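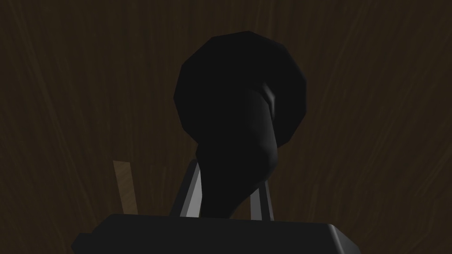
The Garov Gauge

The gauge at Garov was read once a day at 14:00, by hand, and the reading was entered in a bound ledger. The ledger had ruled columns for level, wind, and remarks. Mthembu had kept it for longer than the dam had had its present owner, and in the remarks column he wrote either "nil" or nothing.

The audit began with a discrepancy of 14 millimeters. Nandis, the company that owned the water, had put a pressure sensor at the foot of the intake tower in December. The sensor and the ledger agreed all through the cold months. Then they separated. The sensor held level while the ledger went down, a little at a time, in steps too regular for evaporation and too small for a leak.

I was sent to decide which instrument was wrong. My contract allowed me 3 nights. I checked the staff gauge first, with a level and a borrowed rod, against the brass benchmark on the spillway wall. The zero was where the drawings put it. I then lowered a second sensor down the tower, taped to the cable of the first, and logged both overnight. They tracked each other to within the noise. By morning I had two correct instruments and a lake with two surfaces.

I reported it in those words, without the lake.

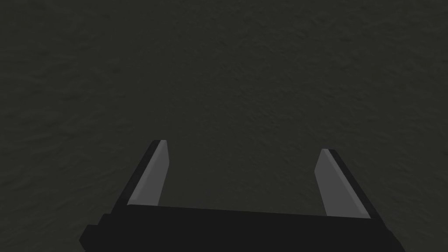 Yolandi Fourie wrote back that a reservoir could not disagree with itself, and would I please look at the man. She added that the ledger was a legal record under the Pladeck agreement, that the farms downstream drew their allocation from it, and that a low reading in the ledger meant a lower draw for them and more stored water for Nandis. If Mthembu was reading low, he was reading low in our favor. She wanted to know why anyone would.

I went through the ledger again, all 336 entries since the sensor was fitted. His figures were neat and he crossed his sevens. The first low entry was dated 26 August 2021. In the remarks column, for once, there was a word — "settling."

I asked him what had settled.

He put the cap back on his pen and said the benchmark had. The whole wall was going down, with the staff gauge bolted to it, and the brass plate with them both. He had a mark of his own on the rock across the inlet, cut by the man who had the job before him, and he had been correcting to it. The tower stood on the same wall. So the sensor was sinking too, but the company had it set to correct itself to the benchmark every midnight.

"You didn't report it," I said.

"I wrote it down," he said. "It's a legal record."
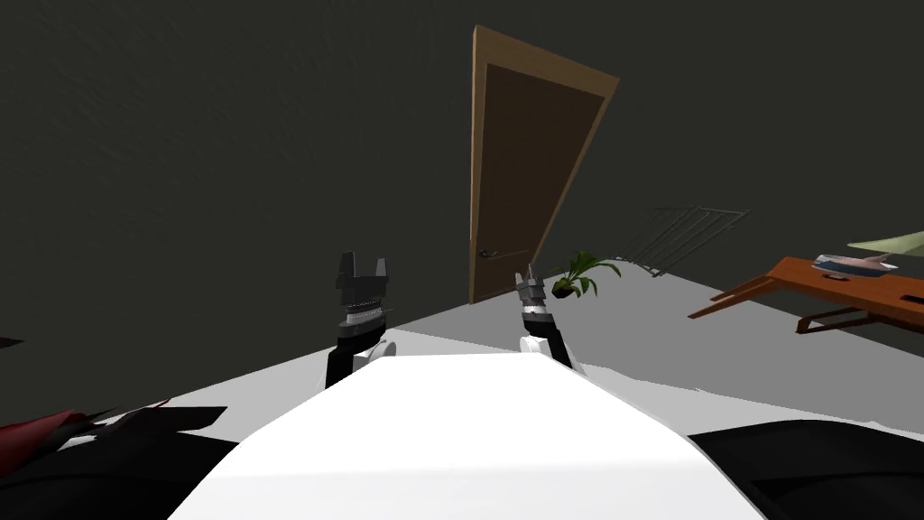
Door with lever handle.

We rowed over to the inlet before the light went. The mark was a plain horizontal cut with a shorter cut under it. I set up the level on the rock and sighted back to the spillway, and booked the reading, and moved the tripod and did it again. The two results differed by less than the thickness of the pencil line. The wall was down by what he said it was.
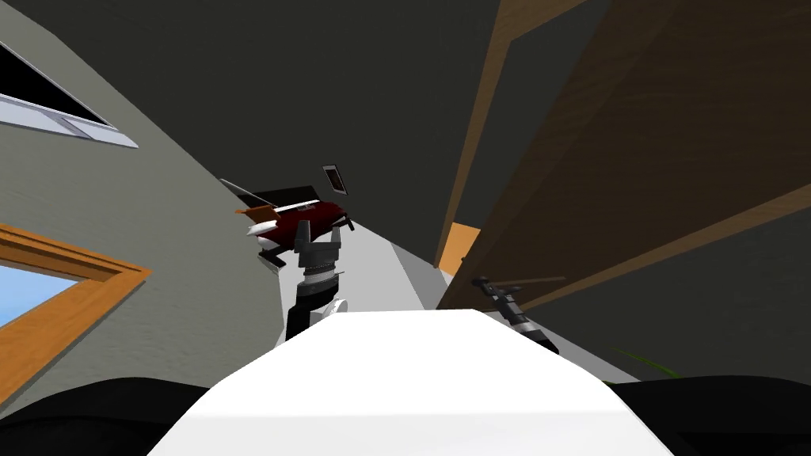

I worked out the rate that night on the back of the contract. It was not constant. The early steps were spaced evenly and the late ones were closer together, and a curve drawn through them bent in a way I did not like. I checked the arithmetic, then telephoned the duty line and asked for the lower gates to be opened. The operator wanted the level from the sensor. I gave him the one from the ledger.

Mthembu took the next reading at 14:00, as usual. He let me hold the book while he wiped his glasses. Under remarks he wrote "nil," looked across at the spillway for a while, and crossed it out.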